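Brornitz Foam Finger Pads for Hand-Held Grippers

Sold in pairs, black
Replacement pads also fit the Stinberg adapter plate
Updated July 30, 2024

I get more email about these pads than anything else in the shop, and most of it isn't about the pads at all! People want to know how we run our sessions, what we check, when we bin a pair. So I've put our house rules on the product page, where you can argue with me about them before you order.

What you get

One pair of foam-faced fingers, 4 mounting screws, 4 washers and a card with the fitting steps. No driver in the box, sorry. You already own a better one than I'd be able to include at this price.

The foam is on the soft side. I tried a firmer one for the June batch and went back, as it skated off anything with a bit of slip to it. Soft things are what most of you are picking up anyway (hats, plush, socks, tea towels), and the softer face settles into folds much more nicely.

Before a session

Run your thumb down each pad. If you feel a ridge or a lifting corner, swap it — don't glue it. I've seen the glue job a few times now and it always ends up harder than the foam around it, and then your grip is off on that side and you spend the afternoon blaming the operator.

Open and close the fingers 20 times with nothing between them. Listen for clicks. Nip up the screws by hand and leave it there, please, no power drivers.

Clear the stretch of table you're going to work on and keep cables out to the edge. If there's a powered arm in the same room, treat its reach as off limits while you're carrying the hand-held, even if you're sure it's parked. Whoever has the gripper in their hand is looking at the table and won't see much else. In our shop the rule is that one person calls the arm live and the same person calls it off, and nobody else gets a say. It felt fussy for a week and now I'd hate to work without it.

During a session

Come in with both fingers open and wide of the object, square up, then close. If you've nudged it on the way in, back out and start again. Don't chase it! We log the nudge as a failed approach under the Mohammadi sheet (the free one in Downloads) and carry on.

A yellow hat on a white table, with the pads on:
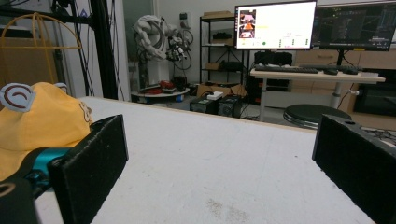
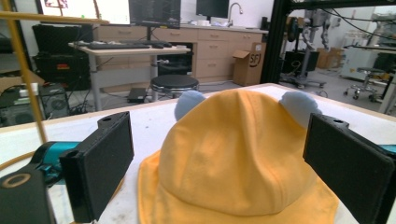 Change of pads goes by closes, and I say 200 for fabric work. You'll get more out of them, plenty of customers do, but past that I start to see the faces go shiny and I don't trust comparisons between an early run and a late one. Write the fitting date on the back of the finger in paint pen. Always swap both sides together, even if one looks perfect.

Cleaning

Lint roller first, then a barely damp cloth. No solvents and no alcohol wipes, which dry the foam out and leave it crumbly at the corners. Let them air overnight before they go back in the case. Don't store them clamped shut either — the dent takes ages to come out and sometimes it doesn't.

Fit

Made for the Brornitz hand-held, current and previous body. With the Stinberg plate they'll go on most parallel grippers with a flat finger mount. They do not fit the Ikora, whose mount is narrower, and I'd ask you not to drill them to make it work. If enough Ikora owners write in I'll look at doing a run.

Returns

Unfitted pairs can come back in their packaging. Fitted pairs can't, unless the foam was lifting when you opened the box, in which case send me a photo and I'll post a new pair the next working day. Bulk orders for teaching labs, use the contact form and tell me your gripper model and what colour case you'd like.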